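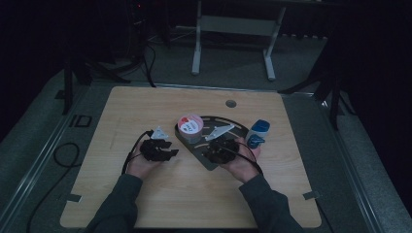

Hanyu Zou signed for the Nostis stores at ten in the morning, in a meeting room above the Joly flagship. There were 19 of them, mostly in small towns, mostly behind on rent. The seller shook her hand and left before the coffee came.

She had started with one chair in Zotbridge and a loan from her aunt. Joly had 30 salons now. With the Nostis shops she would be answering for some 200 people, and she knew the names of maybe half.

"You could have waited until spring," her accountant said. "They would have been cheaper."

"They would have been closed."

He put the folder in his bag and didn't argue.
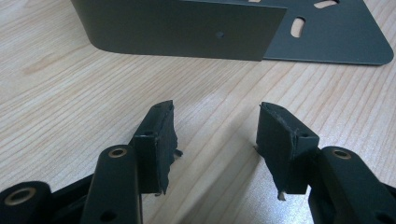
Sheet-metal bracket on a pine-coloured wooden tabletop.

In November she drove to Judavari to see the worst one. The sign had lost two letters. Inside, a woman was cutting a boy's hair and did not look up.

"Are you the new owner?" the woman asked.

"Yes."

"The back sink leaks. I told the last ones."

Hanyu took off her coat and went to look. It did leak — a slow drip into a dye bowl that was nearly full. She emptied the bowl, put it back, and called a plumber from the hallway. He could come at four. She sat down in the waiting area and picked up a magazine.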